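Storer is a collection of short notes and pictures of small tableware on a covered table. The files are kept by Maite Montes and Sadia Marwat. We wrote this page for people who want to use the collection and need to know what is inside, how the words were chosen, and where the weak places are.

Last edit of this page: June.

## What is in the collection

There are 2,411 pictures in the full set. Of these, 1,855 have a written note in the file `notes.csv`, and the others have only an entry in `index.csv` with the name of the session. We hope to write the missing notes, but please do not wait for them.

The things on the table are common ones: cups, glasses, bowls. We wanted objects which are light in color or see-through, because these are the ones people name badly. A white cup on a white table is almost lost, so many sessions use a sheet over the tabletop. 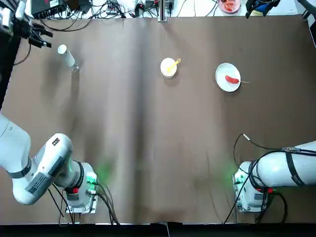 *Paper cup leaning on the small glass, round white bowl near the center. Brown sheet.*

In the note for this layout we use the word "leaning" and not "inside" or "stacked". The cup is tilted with the open end up and to the left, and it rests partly against the glass. It took us two discussions to agree on this word. Maite preferred "touching", which is also correct but says less. In the end we kept both: `leaning` is the relation, and `touching` is filled in automatically for every pair that leans.

## Folders

```
storer/
 index.csv
 notes.csv
 words.md
 wide/
 close/
 sessions/
 flanov/
 montoya/
 ralter/
```

The session names have no meaning. They were taken from a list of words, and you can ignore them, except that one session is always one table cover and one group of tableware. If you make a split of the data, please split by session. Pictures from the same session are very similar to each other, and a random split will give you results which are too good.

## Fields in `notes.csv`

| Field | Content |
|---|---|
| `pic` | name of the picture |
| `session` | name of the session |
| `view` | `wide` or `close` |
| `cover` | color of the sheet, or `none` |
| `things` | list of objects, from the word list |
| `relation` | for example `leaning`, `beside`, `inside`, `apart` |
| `sure` | `yes`, `partly` or `no` |
| `note` | one or two sentences in free text |

The field `cover` has the color that we know from the session. It is not always the color that you get in the picture. Under some light a brown sheet becomes beige or nearly gray, and we did not correct the pictures for this. If your work depends on color, use the pictures themselves and not our field.

## The word list

The file `words.md` has 79 words, with one short explanation for each. A few that cause questions:

- **cup** – a drinking vessel without a stem. We write `paper cup` only when the material is clear to the person writing the note.
- **glass** – clear, any height. Small ones are also `glass`, we do not use `shot glass` or `tumbler`.
- **bowl** – round, open, wider than it is tall. A very small bowl is still a bowl.
- **white round thing** – we know this is not beautiful. It is for the case when only a part is visible and it can be a cup, a bowl or a disk.
- **sheet** – anything flat which covers the table. We do not say if it is paper or cloth.

## Close views

Close views are harder to write about than wide ones. Many of them have motion blur and the objects are often only partly in view. We kept them on purpose. A person who sorts dishes from a quick look also has to decide with so little, and we find it interesting to compare the two kinds. 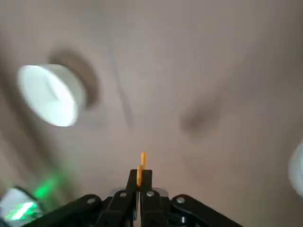
*Close view, strong blur. White cylinder at upper left, probably a cup; part of a white rounded object at the right edge.*

For this one `sure` is `partly`. The first object is written as `cup` with a question mark in the free text, and the second is `white round thing`. There is also a dark brownish smudge toward the right, and for this we wrote nothing in `things`. It can be a shadow or it can be an object. Our rule is that a smudge without clear edges does not get a name, even if the wide view from the same session gives a good guess.

Shadows in general are a problem. In blurred pictures the shadow is stretched together with the cup, and then the cup seems to float over the table. Do not use these pictures for measuring height.

## How the notes were written

Each note was written by one of us and read by the other. When we did not agree, we looked at it again together on another day. After that, if there was still no agreement, `sure` was set to `no` and both readings are in the free text. There are 30 such notes.

Sadia writes shorter notes than Maite. You will see this if you count the words, and it has no relation with how difficult the picture is.

## Known problems

- Clear glass is missed more often than other things, mainly in close views. We found several cases in `montoya` and corrected them, but surely not all.
- Older notes use `mug` and `cup` for the same object. The new ones use only `cup`.
- Left and right are always from the point of view of the picture.
- In `flanov` a small number of entries have an empty `relation`. Please read empty as "not written", it does not mean `apart`.

## Corrections

If you find a wrong word, send us the name in `pic`, the word that is there now and the word you propose. One line is enough. Please do not send a full changed copy of `notes.csv`, it is difficult for us to compare the two files by hand.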